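Bag Packing and Folding Operative (seasonal, part-time)
Pistside, returns and repack section

Location: Unit 2, ground floor
Hours: mornings or afternoons, 5 shifts a week
Contract: fixed term, starting in January
Reports to: section lead, returns

Pistside supplies soft goods and packaging to small shops. The returns and repack section receives used and unsold bags, checks them, folds them to a set size and packs them for reissue. We have vacancies on both shifts for people to work at the folding tables.

The work

Stock arrives in mixed sacks. Most of it is light plastic carrier bags in printed designs, with a smaller share of cloth bags and drawstring pouches. Each operative takes one bag at a time from the sack to the table and carries out the steps below.

Lay the bag on the table with the printed face up. Open the mouth and check that nothing has been left inside. Press the air out from the base towards the mouth. Pull the side seams straight and flatten the handles. Fold lengthways, then across, to the size marked on the job card. Place the folded bag on the stack with the closed edge outward.

Bags with splits, stained print or a missing handle go in the reject tray and are entered on the sheet by design code. Marks that wipe off with a dry cloth are not a reject.

Folded bags are banded in bundles of 100 and packed into Nester crates. A crate is closed when it reaches the fill line, labelled with the design code and moved to the racking. The section handles nearly 3,000 bags on a full day across both shifts.

Plastic bags slide on a smooth top and tend to spring open after the first fold. Operatives are shown how to hold one side still while the other is drawn flat. Speed is not measured during the first month. Stack height and squareness are checked from the start.

Tables and equipment

The folding tables are small and have white tops, so that dirt and loose thread show up. Each is used by one operative at a time. Table height can be changed by the section lead before a shift. Tops are wiped down at the start, at the break and at the end. Only the Wako cleaner kept in the section may be used, as other products leave a film that transfers to the print.

Banding is done by hand. Sacks are brought to the table by trolley and should not be carried when full.

What we need from you

You must be able to sit or stand at a table for the length of a shift, with breaks. You must be able to tell similar printed designs apart, including those which differ only in one colour. You must be able to read a job card and complete a tally sheet in English. Reasonable grip in both hands is needed for the standard method. If you would need a different method or a change to the table, state this on the form and we will discuss it before the trial session.

Previous packing, laundry or sewing room work is useful. It is not required.

Rings with raised stones and loose bracelets must be removed, as they catch on thin plastic. Gloves are supplied for anyone who wants them. Long hair must be tied back.

Training and trial

All applicants who pass the first check are asked to a paid trial session at the tables. You will fold plain bags first, then printed ones, and pack one crate. Those appointed receive further training during the first week, covering reject grades, design codes and crate labels. The Skideveo stock system is used for crate labels only and is taught on site.

Pay and terms

Pay is hourly at the section rate given in the application pack. Training time is paid at the same rate. Breaks are unpaid apart from the mid-shift rest. Shift swaps are allowed between operatives of the same grade if both sign the rota sheet.

How to apply

Complete the short form in the application pack and return it to the site office by post or by hand. State which shift you prefer and whether you can work the other. A CV is not needed. Forms are read in the order received and the vacancies will close when all places are filled.

Applicants who have worked in the section before should give their old operative number in the box at the top of the form.

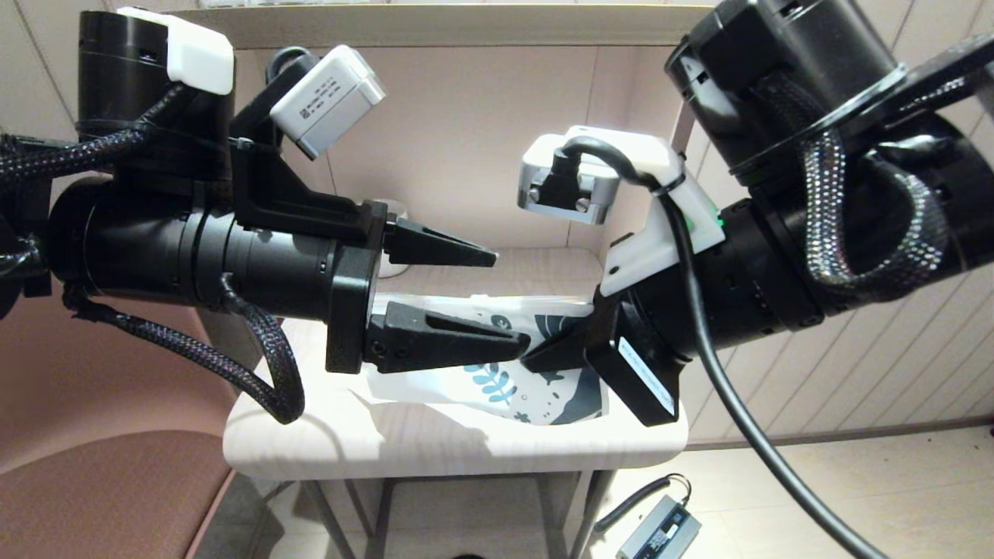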